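We use cookies to keep this site working and to count visits. Accept | Settings

Kitchen automation at Pritano: questions from staff 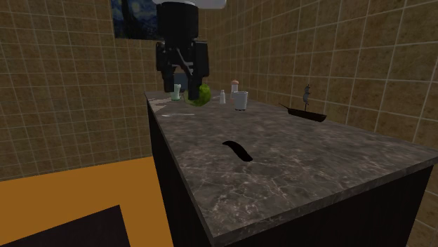 Simulated kitchen island, with the gripper open at a head of lettuce.

Updated Jun 27, 2026

What will the arm do?
It will move produce, cups and bottles between the counter and the prep stations. Cutting, cooking, tasting and plating stay with the kitchen crew.

Why does the training use a simulation?
Cirkeck, our supplier, tests each pick in software first. A pick has to pass 2,000 simulated runs before we try it on site. Lettuce is one of the harder items. It is round, and a tight grip bruises the leaves.

Is anyone losing their job?
No positions are being cut this year. Two prep shifts will change. People on those shifts will spend less time fetching and more time on orders and checks. Your supervisor will go over the new schedule with you before it starts.

Will my pay change?
Base pay stays the same. If you qualify as an arm operator, you get the operator rate for the hours you work in that role.

Do I have to become an operator?
No. Operator training is optional through November. After that, each shift needs at least two trained people, and we will ask for sign-ups again if we are short.

Can I work next to it?
Stay outside the marked area while the arm is moving. Press the red stop button before you reach in, even for a dropped utensil. Anyone on shift can press it, and you will not be written up for stopping the line.

What if it drops something?
Stop the arm, clear the item, and log it in Wovov under "Handling." Food that has touched the floor is thrown out as usual.

Does it record us?
The sensors face the counter. Recordings are kept for 100 hours and are not used for reviews or discipline.

Who do I ask about something else?
Call the Ebrahimi Street office at extension 2631 or leave a note in the shift binder.

Related
Operator training sign-up
Shift changes and notice periods
How to log an item in Wovov

Contact | © 2026 Pritano | Back to top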